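Hundbridge workshop, arm cell 2
Pre-run checklist for control and perception software, with comments
Planner build 373, wrist camera driver 155
Inspection date: August 17, 2025

Please fill the form before the motors are enabled. A comment is required for every point which is not a plain pass.

1. Start-up and stop
1.1 Emergency stop cuts motion from the Matero controller: PASS
1.2 Software stop from the operator screen: PASS
1.3 Arm stays in place after restart, no move without command: PASS
Comment: after restart the screen shows the old job name until the first refresh. It is confusing but has no effect on the arm. Same remark was written in February.

2. Wrist camera and perception
2.1 Image stream arrives at the Ambaye perception node: PASS
2.2 Finger mask is loaded and agrees with the finger in the image: PASS
2.3 Depth estimate on soft or patterned surfaces: PASS WITH COMMENT
Comment: checked cloth is difficult for the matcher. The pale lines repeat, and at a steep angle the blocks become narrow on one side, so the software can take one crossing for the next. If the image is also a little soft, the confidence value must be read before any descent. I have put the lower limit at 122. Under this value the planner has to hold.

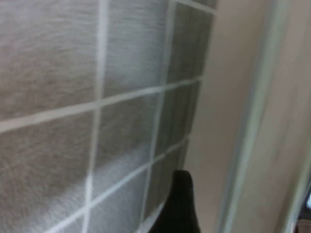
Can the planner continue on the last good depth value when the confidence drops?
Only while the arm is moving away from the surface. For any move towards it, the planner must stop and ask for a new estimate.

3. Planning and speed limits
3.1 Keep-out zones loaded from the current file: PASS
3.2 Speed limit is active near the table: PASS
3.3 Watchdog stops the arm after 1000 ms without a new image: PASS
3.4 Planner refuses a goal inside a keep-out zone: FAIL, then PASS
Comment on 3.4: the first try was accepted by mistake. The zone file was right, but the planner had kept an older copy in memory. I cleared the copy and repeated the test two times with the correct result. Trarkach should add a check of the file version at load. Until then, clear the memory by hand at each start.

4. Paper and printed items
4.1 Thin flat items are found as separate objects: NOT PASSED
4.2 Text and portraits on covers are not taken as objects: PASS WITH COMMENT
4.3 Hand detection pauses the arm: to be repeated with the slow shutter setting
Comment: when a thicker item covers the edge of a printed cover, the segmentation joins the two. Ridges with bright highlights make it worse. A printed face can also receive its own outline, so please look at the overlay and not only at the object list. 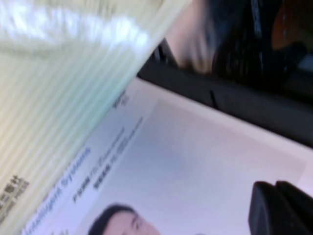
Point 4.1: ribbed green item over a printed cover, gripper finger at lower right.

5. Logs
5.1 Joint data and images have the same clock: PASS
5.2 Confidence values are written to the log: PASS
5.3 Free disk space is checked before the run: PASS

Result: released for slow speed only. Full speed stays locked in the software until 4.1 and 4.3 are closed.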